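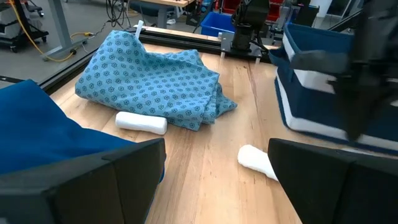
**From:** Consuelo Moya
**To:** bench-practice list
**Subject:** Re: [bench-practice] Draft 2 of the table rules, comments wanted

Dear all,

Thank you to Roswitha for the new draft. I have read it two times, once at my desk and once standing next to the table with a pen, and the second reading was much more useful. I answer below her text.

> Roswitha Pfister wrote:
>
> Please look at sections 3 to 5 before the end of July. The main changes:
>
> - Section 3: the operator clears all loose objects off the table before the arms are powered.
> - Section 4: cables on the arms must be tied down along their full length.
> - Section 5: a person may reach onto the table only when both arms are stopped. Pausing the program does not count as stopped.
>
> I would also like to know if the sites want one common sheet or a sheet for each site. Vallejo has asked for its own. I am not against it, but then somebody must keep all of them equal.
>
> Roswitha

**Section 3.** I can not agree with the wording. Our work is folding and putting away, so the loose objects are the task. If we clear everything, we have nothing to do. I think the rule should speak about things which do not belong to the task: tools, cups, phones, a roll of tape. My proposal:

> Before power is given to the arms, the operator removes from the table every object which is not on the task list. Objects of the task may stay in any position, but not on a rail and not under an arm.

The last part is important to me. A cloth that hangs over the rail can be pulled into the place where the arm is mounted. At Kivberg they had such a case with a towel. No damage, but it took the whole afternoon to free it and check the joint.

I would add that tools have a place of their own outside the rails. A screwdriver on the side desk is fine in my opinion, provided that the desk is out of reach of the arm at full extension. Please measure this and do not guess it.

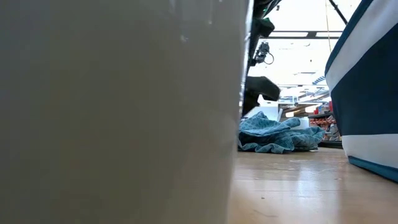

**Section 4.** I understand the intention, but "along their full length" is too strong. The wrist needs some free cable, or it will pull on the connector at every turn. I have seen tied cables fail earlier than free ones. The rule should say where slack is allowed and how much. We use this at our site:

- Slack is allowed at the wrist and at the elbow only.
- The free loop may not stand out more than 5 cm from the arm.
- The operator moves the arm by hand through the full range and watches each loop. This is done after every change of gripper.
- Ties are cut and renewed after 50 hours of running, also when they look good.

The number of 5 cm is ours. If someone has a better one with a test behind it, I will gladly change it.

Cables on the floor are missing completely from the draft. I would like one sentence: no cable crosses the walking way, and cables beside the table are coiled or fixed to a leg. Does it belong to section 4 or to the housekeeping part? For me both are possible.

**Section 5.** Full agreement. Please keep the sentence about the pause exactly as it is. In our log book we have 589 sessions, and the close calls written there were all with a paused program and a hand that wanted only to straighten a cloth. I would even print the sentence in bold.

One question remains open: who says the word "stopped" when two people work together? In our group it is the person at the keyboard, and the other person repeats it before reaching in. It feels a little silly in the first week. Then one gets used to it.

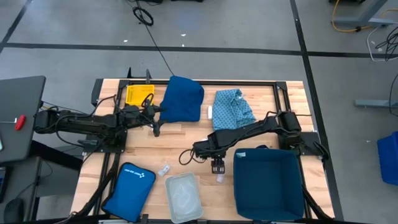
**Containers.** Draft 1 had a paragraph about bins and trays, and in draft 2 I can not find it. Was it taken out on purpose? I would like to have it back in this form:

> Soft bins stand fully on the table, with the opening toward the arm which fills them. Rigid containers are checked for cracks before the session. A cracked container is thrown away and not repaired with tape.

**Floor marking.** Bustent wants to write a color for the tape into the rules. I would leave it free. The tape must be visible against the floor, and visitors must be told what it means. When the line is damaged it is replaced on the same day.

**One sheet or many.** I vote for one common sheet with an empty box at the bottom for local additions. Vallejo can put its own points in the box, and Roswitha does not have to compare texts every month. The Trolov people already work like this with their checklist, maybe they can send us the file?

I can write a clean version of sections 3 and 4 if nobody else has started. Please tell me before I begin, I do not want that we do the work twice.

With kind regards,
Consuelo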